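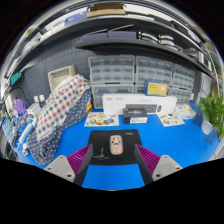

Comparing two finger materials for a hand-held gripper

Student project report, laboratory course in automation
Author: Nayeli Condori

1. Aim of the work

In this project I compared two types of soft finger for the same hand-held gripper. The first type is printed in the Drultau material, which is the softer one. The second type is printed in Oveo, which feels harder when you press it with the thumb. My supervisor asked me to find out which of them holds a small smooth object better on an ordinary desk, with other things standing near it.

2. Equipment

The gripper is closed by hand with a trigger. Both finger types have the same ribbed shape and are fixed to the same light grey brackets, so only the material was changed between the tests. The camera is mounted on the tool and has a very wide lens. I recorded with the Endivent software, version 3, on my own laptop.

For the object I chose a computer mouse. It is rounded, it has no flat side to hold, and it stands on a pad which can slide if the fingers push it. A box or a cup would be easier, but then both materials would perhaps give the same result.

3. Method

One trial was: approach from the front, close the fingers, lift to the height of a hand, wait, and put the mouse down on the pad again. A trial was counted as good only if the mouse did not turn in the fingers during the wait. I planned 3000 trials in total, half with each material. The order was changed every morning, so that my hand was not always tired with the same fingers.

In the end I could use 2889 recordings. The others were removed because the recording stopped too early or I had started the trigger before the software was ready.

4. Results

The softer fingers were better in the lifting part. They bend around the side of the mouse and the contact is longer. With the harder fingers the mouse turned more often, mostly when I closed them too far towards the back. There were 123 trials in which the pad was moved together with the mouse – almost all of these were with the softer fingers, whose tips pressed on the edge of the pad.

The angle of approach was also important. When I came from too high, the ribs did not touch evenly and both materials gave poor results.

5. Problems

The screws of the right bracket became loose two times in the first week, and I had to repeat one afternoon of work. After this I checked them before each session. I also did not measure the closing force. Joshi, who used the gripper before me, has a force sensor that fits behind the finger, but it arrived when my trials were already finished.

6. Next steps

I would like to repeat a smaller number of trials with the force sensor, and with the tips of the softer fingers cut a little shorter. The files and the trial list are in the course folder, sorted by material and then by session.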